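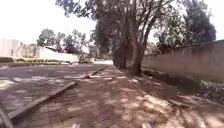 4. Footpath run (open day loop)

Kullow rover set-up guide, demo section
By the MacLeish field desk — updated March

4.1 Walk the route on foot first. Whole thing, both directions. Kick sticks and loose bits off the pavers. Anything too big to kick, drag it or mark it in the Rukeo map as a keep-out.

4.2 Power on, lid closed. Wait for 2 beeps. No beeps — see section 3, don't just mash the button.

4.3 Load the map called "loop_short". Not "loop", that one goes onto the road.

4.4 Set curb margin to 200 mm. Factory setting is tighter and the visitors get nervous.

CAUTION: Road side has a drop at the curb. One handler walks on that side the entire run, stop fob in hand. Not in pocket.

4.5 Check the front camera feed on the tablet before you let anyone near. Sun through leaves makes bright blotches on the brick and the older Jadon firmware can read them as obstacles. If it stutters, turn Shade Filter to High and resend the map.

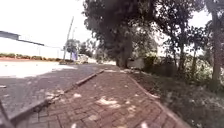
Fig. 7. Brick footpath with patches of sun, curb on both sides.

4.6 Visitors stay behind the rover. Kids too. Give the safety talk before it moves, becuase once it's rolling they stop listening.

4.7 Press Start. It creeps for the first 12 metres, then picks up to walking pace. Normal.

NOTE: Leaves and dry twigs along the edge are fine. Wheels go over them. Wet leaves, drop the speed one notch.

4.8 Trees close to the paving — let it slow by itself. Don't grab the joystick, it logs a takeover and you'll have to start the demo again.
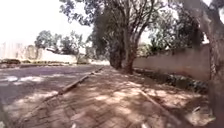
4.9 End of run. Press Hold, then Park. Wait for the light to go solid before lifting. Two people to lift, bend your knees.

4.10 Save the log. Name it with the group and the time, eg "school 10am". Battery on charge strait away if there's an afternoon group.

CAUTION: Don't leave it parked under trees with the lid open.

Comments (3)

pathfinder_k: Shade Filter on High fixed our stop-start thing, thanks. Should be the default imo

Dez: 4.3 bit us last time. Can someone please rename that map

treadlightly: odometer says 1,340 on ours, do the wheels need swapping before the open day or can it wait? Can't find it in section 6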